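# About Custuvent

Custuvent teaches robots to do household jobs, and we open our workshop in Trerton so people can see how that is going.

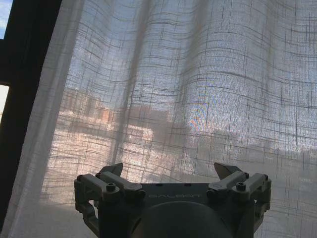

We started in a single room above the Csizmadia building with 2 benches and a borrowed desk. These days we have the whole upper floor, set up like a flat, with a kitchen, a bedroom and a living room. Most of our work is with soft things - curtains, towels, bedding - which move when you touch them and are hard for a machine to judge.

## Open days

Our first open day was in September and 76 people came through. Visitors watched the Ostar sessions, our name for the curtain and linen trials, and could put questions to the operators between runs. Some runs fail. We leave those in the program, and we'll repeat one if a visitor asks.

The next open day is 17th November. Entry is free. Children are welcome with an adult, and everyone stays behind the yellow line while an arm is moving. There is a lift at the rear entrance and parking on the street.

## School and group visits

Groups can book outside open days. Please tell us the age of the group and whether anyone needs a seat - the floor is mostly standing room.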